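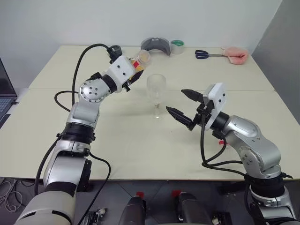 3. Glasses and cups on a pale tabletop

3.1 The table and the wall

The drinkware part of the study used a white tabletop against a plain pale grey wall (Figure 2). The top is made of two table sections pushed together, and the seam between them runs across the middle. We kept this arrangement for all sittings. A single wide top was tried in December and given up, as it would not go through the door of the room at Anmont without taking the legs off each time.

Figure 2. Drinkware at the white table. The clear stemmed wine glass stands empty just below the seam; the small clear plastic cup is held tilted on its side. Further objects are lined up at the far edge, near the wall.

White was chosen after the kitchen visits described in Section 2. Many of the households ate at a white or very light table, and several people told us that they had knocked over a glass they had not noticed. We wanted to know how much of this came from the glass and how much from the surface under it. On dark wood the foot of a wine glass is easy to find, with a bright ring where it meets the table. On a white top the same foot is far less distinct, and the eye has to make do with a few faint reflections from the bowl and the stem. In Figure 2 the base rests on the white surface in this way.

The seam turned out to be useful. It gave the participants a line to place things against, and it gave us one to record positions from. It also had a drawback. A foot set across the join can rock if one section sits higher than the other, and the two sections had to be levelled with card before each sitting. Positions directly on the seam were left out of the placing task for this reason and were used only in the short test reported in Section 3.4.

3.2 The pieces

The full collection held 172 pieces of drinkware, gathered from second-hand shops, from a hotel clearance and from the households themselves. Most were never meant to be looked at closely: tumblers, beakers, picnic cups, a good many odd wine glasses left over from broken sets. From these, 14 were picked for the table sittings. The choice was made by Frans Prins, who handled all of the pieces over a fortnight and put aside any with a chip at the rim or a foot that did not sit flat.

The pieces were sorted by what a person has to do to take hold of them. A stemmed glass offers a narrow place to hold and a wide foot a long way below it. Most people take it by the stem or under the bowl, and they do not change their habit when the glass is empty, even though an empty glass carries its weight differently from a full one. A small plastic cup has no stem and no separate foot. It is taken round the body, and its wall gives a little under the fingers. It is also light enough to tip at a touch, and once on its side it may roll.

Clear plastic and clear glass were kept as separate groups. They look much alike from across a room, and in the first kitchen visits we recorded them together, which was a mistake. People treat them differently as soon as they know which is which. Several participants set a plastic cup down without looking at it, then slowed down for a wine glass put in the same spot. Two pieces in the collection, both tumblers of the Torvik pattern, were taken for plastic by nearly everybody and for that reason were used as a check at the end of each sitting.

Printed labels were another matter. A label or a coloured sleeve makes a clear cup easy to see from the side that carries it and does little from the other. We had meant to use unmarked pieces only, but this would have left out a large share of what people really had in their cupboards, takeaway cups above all. Marked pieces were therefore kept in, and the side facing the participant was noted.

3.3 Laying and clearing

Each sitting had a laying part and a clearing part. In the laying part, the participant moved pieces from the far edge of the table to places in the middle. In the clearing part, the same pieces went back to the far edge in any order the participant liked. Nothing was said about speed. The sheets had a column for the order and a column for the way each piece was held, filled in on the Notis form that had been used for the kitchen visits.

The far edge acted as a shelf. At home, things not in use tend to end up along the wall side of the table, where they are out of the way of elbows, and we followed this. It has the effect that everything in the middle has to be reached past to get at something behind it. A stemmed glass left standing in the centre is the worst case. It is tall, it is narrow at the height where a sleeve passes, and on a white top it is the object most easily forgotten.

Participants dealt with the glass in the middle in two ways. Some cleared it first and then took the rest at ease. Others left it until last and worked round it, reaching wide on each side. The second group was the larger in the early sittings. When asked afterwards, they mostly said that a wine glass is what stays on the table longest at home, with cups and bottles going before it. One woman said that she would never take a person's wine glass away before they had got up – and she did the same here, at a table where nobody was drinking.

Small cups were seldom carried upright all the way. An empty cup was often turned on its side in the hand, either to look into it or to bring its rim towards the next cup for stacking. We had not foreseen this and had no column for it until the form was changed on January 21, 2024. Sittings held before that date are left out of the part of Table 3 that deals with tilt.

3.4 Spacing and the seam

The distance between pieces was the other thing we looked at. When the top was bare except for one glass, participants put the next piece well away from it. As the table filled, they began to set pieces close together, and the clear ones closer than the coloured ones. Rims touched more often than feet did, as many of the glasses are widest at the bowl. With stemmed glasses the participant judged the gap by the foot, which was hard to see on white, or by the bowl, which was easier to see but sat higher than the hand expected.

In the short seam test, a wine glass was put down just in front of the join, then on it, then just behind it. Most participants disliked the middle position and moved the glass off the line without being asked. A few did not notice the join at all. A cloth from the Skilska range was then laid over both sections, which hid the line, and the glass was left wherever it had been put. We take from this that the join bothers people by being seen more than by being felt, although the card under the legs will have taken away much of the rocking that a household table would have.

The cloth had one further effect, which we report without figures. With a woven surface under it, the foot of the glass was easier to find, and participants lifted it sooner in the clearing part. A plain white mat did not help. Whether a patterned mat under the glass alone would do as well as a whole cloth was not tested, and the household notes in Section 4 give only a little to go on, as most of the families who owned mats kept them in a drawer.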